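Notebook – gripper build, Mivdale shed, back bench
May, started 6.40 pm

Carrying on from the last entry. Gayan reckons the two-finger gripper is "basically finished". I've gone back through my own notes and can find him saying that on three separate pages, so I'm writing down what we've really got.

What's new: ribbed blue pad on the upper finger, stuck over the black. Lower finger left bare for now, because Thilini wants to see whether one padded side is enough before we glue up a second. My money's on no. A soft face against a hard one means the load goes wherever it likes, and the first thing with a bit of give in it will roll towards the bare side. She disagrees and has drawn me a diagram. The diagram assumes everything we pick up is a cylinder.

Adhesive: the Rultley contact stuff out of the red tin. The pad's lower edge has gone ragged. Could be my trimming, could be the glue letting go. Mark it with a paint pen and look again before anyone blames either.

Closing force. The current limit in the config was 300, which Arif says he chose "by feel". At 300 it stalled on a tennis ball and made the noise. Dropped it to 176 and it closes without complaint, but I don't trust the number either. The driver board is the Dewan one and the units in its manual change between pages. Until somebody puts the kitchen scale between the fingers and writes down grams, 176 is a setting and I won't have it called a force in the readme.

Encoder: reads 2698 fully open. After 23 open/close cycles it came back to the same value, which pleased everyone except me. The encoder sits on the motor side, so it would say that whether or not the linkage had moved. I can feel slop at the fingertip with my thumb. Need a dial gauge on the tip. Loretta has one at Mustow and will bring it if reminded.

Fasteners: pulled the fingertip screws, cleaned the threads, put them back with the blue threadlocker. Not the red, please. Last time it took a heat gun and a fair bit of swearing to get the thing apart, and we warped the housing doing it.

On bread rolls. Mitali's argument is that a roll is a better test than the foam blocks, as the crust marks if you squeeze too hard and you can see the damage straight off. Fair enough, I'll give her that one. What I won't have is "it can hold a bun" going up on the club page as though that's the job done. A bulldog clip can hold a bun. I want to know if it can do it on the tenth go, with the roll turned sideways, and without one of us nudging things into place first.

To do:
– scale between the fingers, log grams against current limit
– dial gauge on the tip (Loretta)
– cut a second pad, don't fit it yet
– foam, tennis ball and roll at the same setting, same starting spot on the mat
– Arif to move the current limit out of the main script and into the config file where it was meant to be
– find whoever has the good side cutters

Packed up 9.15 pm. Power supply off at the wall. Config saved with 176 in it, old file kept next to it.

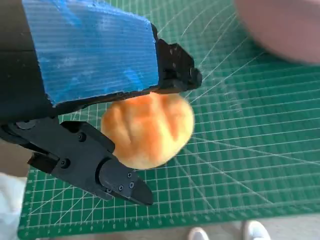
Roll between the fingers, over the green mat. Blue pad on the upper finger, lower one still bare.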